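Search this journal Enter keywords Advanced search

3.2 Tableware and the carrying of single portions

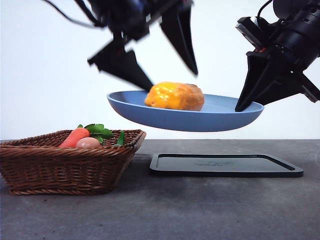
Figure 2. A blue oval plate with one cheese-topped portion, held above a black rectangular tray. The plate is slightly tilted.

The second part of the study concerns the plate and the tray as one set. In the canteens of Grundurby, where the first interviews were made, a hot portion is usually served on a plate, and the plate is then put on a tray for the walk to the table. Many visitors told us that they do not trust this arrangement. They hold the plate with one hand while they walk, and the tray becomes difficult to balance.

We compared two plate shapes from the Delavard range, one round and one oval, both with a low rim. The oval plate (Figure 2) was chosen for the main series, as its long side can follow the long side of the tray. The rim is shallow, and this was important for us. A high rim keeps the food in place very well, but the older visitors found it unpleasant to cut against. With a shallow rim the cutting is easier – but the portion has more freedom to move when the plate is not level.

The position of the food was not prescribed. In Figure 2 the portion rests near the center-left of the plate and takes up roughly a third of its length, so a large part of the surface stays free. For carrying, such a free surface has a cost. The weight is on one side, and the person who lifts the plate must correct for it with the hands. In the interviews this was described as the plate "pulling away."

In total, 200 carries were recorded, and 30 persons took part in them. Each person carried the same type of portion, with melted cheese on top, from the serving counter to a table. A sliding of the food up to the rim was noted in 33 carries. We did not count small movements that stopped before the rim, and the real number of movements is therefore higher.

The tray was the same for all persons. It is rectangular, with a raised rim and rounded corners, and it was supplied by Sibiya together with the cutlery. The raised rim prevents the plate from leaving the tray, but it does not prevent the plate from turning on it. Several persons put a folded napkin under the plate for this reason. We allowed this, and we return to it in Section 4.

Color was not a variable in the study. The muted blue was kept for all carries – melted cheese shows clearly against it, and the observers could note its position from the side of the room. For a white plate the same observation was more difficult in the morning light.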